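Rerkville shop resets its robot bench, flowerpots included

2022-06-07
Print this story | E-mail this story
Shares: 822 | Comments: 8

RERKVILLE – The most closely supervised flowerpots in town spent the morning on a small shelf at Tivmont, where a robot bench known as the Głowacki bench was getting its first full going-over since April.

The job took most of a working day and involved a hex key, a flashlight, a roll of masking tape and a long disagreement over whether a gripper finger was straight. It was not straight. The machine had logged 2,645 hours by then, many of them spent picking things up and putting them back down, and the left finger had begun to show its feelings about that.

Halina Lis looks after the bench. She has a printed checklist, a second checklist in pencil on the back of the first one, and very little patience for anybody who leans on the table.

"People think the arm is the delicate part," Lis said. "You can bump the arm. It knows where it is. You bump the table a quarter inch and it will go on reaching for where the table used to be, all day long, with total confidence."

So the table comes first. Lis checks that the top is level, then checks the position of the shelf against strips of tape she lays down and peels up again when she is finished. The shelf is a thin black metal frame with a wooden board across it, light enough to slide if a sleeve catches it. After that come the pots, and behind each pot a tall black candlestick, and each of them has to go back on its mark.
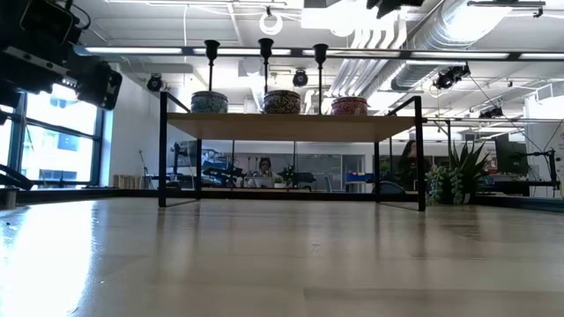

The order of work is fixed, and Lis will recite it to anyone who holds still. Power off at the wall. Cables next, followed hand over hand from the mount to the connector, feeling for flat spots. Then the bracket bolts, each one loosened an eighth of a turn and brought back to torque. Lenses are wiped last, after everyone has stopped breathing on them.

Cameras take up the better part of the afternoon. Lis runs a checkered card through the work area a little at a time, so that the software can compare what one camera reports with what the others report. Any camera that disagrees with the rest gets looked at. On this occasion the holdout was one whose bracket had loosened by an amount that Lis described as "nothing" and the software described, over three screens of red text, as something else.

She tightened it. The software required a restart before it would admit the matter was closed.

The ceiling lights at Tivmont stay on during calibration and so does the rest of the office, which went about its business at the desks beyond the table. The window blinds are a sorer subject. A glossy wooden tabletop near big windows behaves a lot like a mirror, and the bench has been known to lose its bearings on a sunny morning. Lis has asked for blinds. She has been told that blinds are under discussion, and she has been told this more than once.

That left the gripper. It has two black fingers that open and close, and they are supposed to meet flat, with an even gap all the way down. The usual test is a strip of paper: close the fingers, tug the strip, and feel whether it drags the same at the tip as at the root. The strip came out at a slant.

There followed the disagreement mentioned above. One engineer held that the finger was true and that the mounting face was dirty. A second thought the finger was bent. Lis took the finger off, cleaned the face, put the finger back on and got the same slant, which settled it in favor of the second engineer, who was gracious for nearly a minute.

A replacement pair from Fadida, the supplier, comes to $1,381 with shipping. Tivmont had a pair in a drawer. It was the wrong pair. The right one has been ordered, and in the meantime Lis shimmed the old finger with brass stock and wrote the shim's thickness on the checklist, on the pencil side.

With the shim in, the paper dragged evenly. She then had the gripper close on a piece of soft foam at low force, twice from each direction, before letting it anywhere near a ceramic pot. The pots have patterned glazes and were bought at a yard sale, and replacing one means finding another of the same width. Lis said she would prefer to replace the fingers.

The wrist camera was last. It rides close behind the fingers and sees them in every picture it takes, so a change at the gripper means a fresh reference shot and a new mask in the software, telling it which part of the view is robot and which part is everything else. Skip that step and the bench may decide its own fingertip is an obstacle. It did this once in April. According to Lis, it then spent a whole lunch break politely backing away from itself.

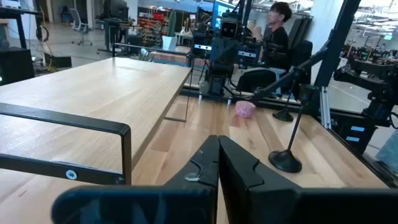

How often does a bench like this need the full service?

Lis does the complete list every 600 hours of running time, plus a short check of the fingers and cable ends each morning before power-up. A collision of any kind resets the clock, and so does moving the table. The short check takes her ten minutes if she is left alone.

The bench was back on by late afternoon. The first pick was a candlestick, which the gripper lifted, held, and set down slightly to the left of its mark. Lis looked at it for a while and then moved the mark. She explained that the tape had been off and that the arm, on this one, had been right. The second pick landed where it should, as did the ones after it, and the disputed finger got through the run without further comment from either engineer.

Tivmont plans to do the other benches in the same room next, using the same list. Lis has been asked to type up the pencil side so that somebody else can follow it. She has agreed in principle and is waiting on the blinds.

The new fingers are due within the month. The drawer with the wrong ones has been labeled WRONG ONES.

Print this story | E-mail this story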